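Visit Report: Burgate Paper and Binding Works, Open Day, Sat 4 January

Purpose of the visit

The Trornberg Library Association was invited to attend the annual open day at the Burgate works, where paperback and short-run hardcover books are printed, bound and repaired. Our delegation consisted of 12 members drawn from branch libraries and the school lending program. The aim was to learn how modern bindings are made, why they fail, and whether the works could take on part of our repair load when the current agreement ends in July.

Arrival and reception

Visitors were received at the Yau Street entrance and given safety vests and a printed plan of the building. The tour began fifteen minutes behind schedule because an earlier party was still in the press hall. Coffee was served in the meantime. Parking is limited, and members who came by car had to use the public lot across the canal. We would advise future groups to take the bus.

The press hall

The hall was loud, and hearing protection was handed out at the door. Our guide explained that sheets are printed on both sides, folded into sections and stacked in page order before they go to the bindery. Much of the discussion concerned grain direction. When the grain of the paper runs across the spine, pages resist opening and the glue is placed under strain each time the book is read. Several members recognized this fault in titles they had withdrawn in recent years.

The bindery

Two binding methods were shown. In the first, the folded edges are trimmed off, the spine is roughened and hot glue is applied before the cover is pressed on. In the second, the sections are sewn together and then glued. The sewn book opens flatter and lasts longer, but the cost is higher. For a run of 50 copies, the works quoted a difference that our school program could not easily absorb. For reference and local history titles, the delegation believed that sewing would be worth the added expense.

The repair room

This was the part of the visit most relevant to our work. Staff showed how a loose page is tipped back in with a narrow line of paste, and how a torn cover is lined from the inside with thin tissue. They also spoke plainly about common causes of damage in public collections: book drops that let volumes fall on their corners, overfilled shelves, and books left on the floor.

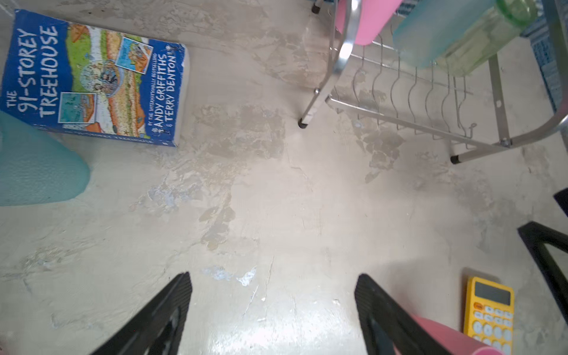

Paperbacks in particular take up moisture from cold concrete, and the lower edge of the text block will swell well before any stain appears. The advice given was to keep all stock at least 5 inches above floor level, including material waiting to be sorted. Three of our branches do not currently meet this standard in their back rooms.

Members also asked about adhesive tape. The reply was that household tape should never be used on a book intended for professional repair, as removing it adds time to the job and often lifts the printed surface.

Services offered

The works presented its Promero repair plan, under which libraries send books in crates of up to 8 volumes and receive them back within one month. Prices are fixed by type of repair. Sample crates may be sent before any contract is signed. Collection from branches is not included.

Recommendations

The delegation recommends that the Association send one sample crate of mixed paperbacks and hardcovers this spring, that branches review their floor-level storage, and that the price list be compared with our present agreement before renewal. A copy of the price list has been placed with the Association office and may be requested by any branch.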